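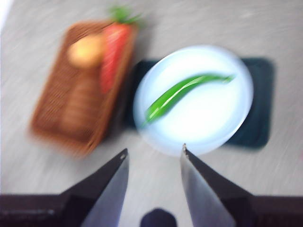
Leopoldo Sandoval wrote in after the August page went up to say that his placemats never stay square to the table and that the plates end up wherever people drop them. He wanted the order of doing it, start to finish, for a plain weekday table. It goes like this.

## What you need

- One placemat per person, dark if your plates are white
- One dinner plate per person
- Fork, knife, glass, napkin
- A damp cloth and a dry one

## Wipe the table first

Go over the whole surface with the damp cloth, then the dry one. Speckled gray tops hide crumbs very well, so run your palm across before you put anything down. A single grain of rice under a mat will make the plate rock.

## Place the mats

1. Put the chairs where people will sit. Mats follow chairs.
2. Center the first mat on its chair.
3. Pull it back until it is one inch from the table edge. I use the top joint of my thumb.
4. Do the mat directly across next and line the two up by eye.
5. Fill in the rest.

If a mat has been stored rolled, lay it face down under a heavy book for an hour. The Horkanon ones I bought are stiff and don't need it. The Bristent fabric ones do, every time.

Rounded corners are harder to line up than square ones. Look at the long straight side and ignore the corners.

## Set the plate

Lower the plate straight down onto the mat. Sliding it drags the mat with it — most of Leopoldo's trouble, I think. Leave a margin of mat showing on every side. On a wide mat you will have more showing left and right than top and bottom.

Plates that cover the mat almost completely look cramped. Go down a plate size or get a bigger mat.

## Add the rest

Fork on the left with the napkin, knife on the right with the blade facing in. The glass goes above the knife. Keep the flatware on the mat if it fits; if not, put the mat under the plate only and let both pieces sit on the table.

## Clearing up

Lift the plate off before you touch the mat. Wipe vinyl mats on both sides and let them dry flat before stacking. Ours live in a drawer, 4 to a stack, with the oldest on top.

Updated 10th September. Osamu Nishimura asked about round mats: same one inch from the edge, measured at the closest point.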